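Forndale Ladies Football Club
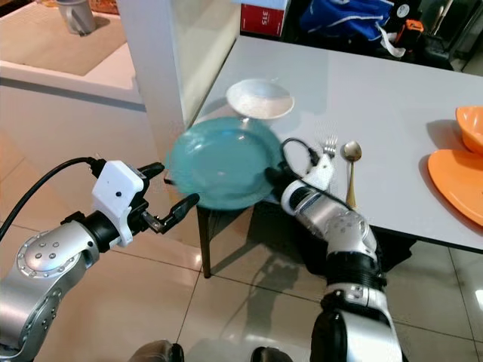
What is Forndale Ladies Football Club?

A women's soccer club from the hill town of Forndale, founded by workers at the Kälin textile mill and now playing in the second tier of the regional league. It is known for its steep home field, its long rivalry with Flodell, and a cup run that ended in the semifinal and has been discussed in the town ever since.

Origins

Forndale as a town dates its charter to 1854, and for most of the time since then its sporting life consisted of wrestling, a rowing club with no suitable river, and a men's soccer team that finished last with some regularity. The women's side grew out of the lunch break at the Kälin mill, where the dyeing and weaving departments played each other on the loading yard. The dyers usually won. The weavers maintained that the yard sloped toward their goal, and a survey carried out years later, when the yard was repaved, found that they were right.

The two departments merged into one team when a traveling side from Flodell asked for a match and neither could field eleven players alone. Forndale lost that first game 4–0. The mill newsletter reported the result as "a spirited afternoon" and gave more space to the sandwiches.

Kälin supplied the first set of uniforms, cut from a run of curtain fabric that had come out the wrong shade of green. The color has been kept. Later manufacturers have tried to match it and have generally produced something more attractive, to the annoyance of older supporters.

The ground

The club plays at Upper Field, a name that distinguishes it from Lower Field, where the men's team plays and where the drainage works. Upper Field lies on a shelf cut into the hillside above the old mill. The playing surface drops noticeably from the north goal to the south goal, and the captain who wins the coin toss almost always elects to play uphill first, on the theory that tired legs prefer the second half going down. Visiting captains who don't know this tend to learn it shortly after the hour mark.

The official capacity is 2515. The figure was set after the building of the east stand and has been exceeded once, at the cup semifinal, by a margin the club has never released. The east stand is covered. The west side is a grass bank, officially described as terracing, on which regulars bring their own chairs and defend their positions with some energy.

Balls struck over the south goal roll down Mill Lane. The club pays a small fee to local children for each one returned, and there have been accusations over the years, never proved, that certain children wait at the bottom of the lane with balls from other matches.

The Lanz years

The club's most successful period came under Leonie Lanz, a former goalkeeper who was appointed coach after the previous man resigned at halftime. Lanz had played 16 seasons in the Forndale goal and had firm opinions on defending, all of which came down to the belief that there should be more of it. Her teams won a great many matches 1–0. One season's highlights film, produced by the club for sale at the gate, ran to less than nine minutes including the titles.

Supporters complained at first, then noticed the league table. Forndale were promoted in Lanz's second season and finished third in the season after, still the highest position in the club's history. Asked by a local radio station whether she would consider a more attacking style, Lanz said she had considered it.

Her training methods were plain. Players ran up Mill Lane and walked down it. Set pieces were rehearsed until the groundskeeper turned off the lights, and then rehearsed a little longer. She kept notes on opponents in a series of school exercise books, now displayed in the clubhouse with several pages taped shut.

The cup semifinal

Forndale reached the semifinal of the regional cup in Lanz's fourth season, having got through three of the previous rounds on penalties. The opponents were Flodell, and the draw gave Forndale the home tie. Kickoff was set for 3:00 p.m. in May and took place at 3:40, when the last of the crowd had been persuaded to stop sitting on the touchline.

The match was goalless for 88 minutes. What happened next depends on the teller. A long clearance from the Flodell defense was carried downhill by the wind, bounced once on the edge of the Forndale penalty area and went over the goalkeeper's head into the net. Flodell's club history calls it a deliberate and well-judged shot. Forndale's match program for the following season calls it "the weather."

The final score was 1–0 to Flodell, a result that several neutral observers described as fitting, given how Forndale had spent the past four years. Flodell lost the final heavily.

Rivalry with Flodell

Flodell lies across the valley, close enough that the floodlights of one ground can be seen from the other. The two clubs have met in nearly every season they have shared a division, and in friendlies when they haven't, although the word "friendly" was dropped from the posters after a disagreement over a throw-in lasted into the evening.

The winner of the league fixture at Upper Field takes home the Bobbin, a wooden spindle from the mill mounted on a block. It was stolen once and returned by mail, with postage due. Flodell have held it more often. Forndale point out that they made it.

Later history

After Lanz retired, the club went through a string of short appointments and two relegations. The closing of the mill took away its main source of money and most of its midfield. For two seasons the team shared a bus with the Forndale brass band, whose schedule took priority, and on one occasion the players arrived at an away match in time for the final whistle of the game after theirs.

Recovery began with the arrival of Jacobus Maluleke, first as youth coach and later as head coach. Maluleke set up a girls' program in the town's schools and insisted that every age group play the same passing game, uphill and down. Early results were poor. A 7–5 defeat in his first month produced more goals than some of the Lanz seasons had managed by winter, and attendance rose sharply.

Promotion back to the second tier followed, with a squad in which most of the starting players had come through the youth teams. Lanz, who still attends home matches, is reported to leave her seat whenever a defender crosses the halfway line.

Sponsorship and colors

The first outside sponsor was Lumero, a lamp company, whose name appeared across the shirts in yellow lettering on the curtain green. The combination was voted the ugliest in the division by readers of a league fan magazine, and the replica shirt sold out within the week. Lumero also paid for the present floodlights. Its agreement with the club included the right to name the ground, but the new name was never used by anyone in Forndale, and the sign is now stored behind the east stand.

The away uniform is white. It has been plain white in every season but one, when a laundry error turned it pale green and the referee at Flodell required the team to play in training bibs.

The club crest shows a bobbin above a sloping line. The slope was drawn level in the original design and corrected at the request of the players.

See also

Upper Field
The Bobbin (trophy)
Flodell Women's Football Club
Kälin mill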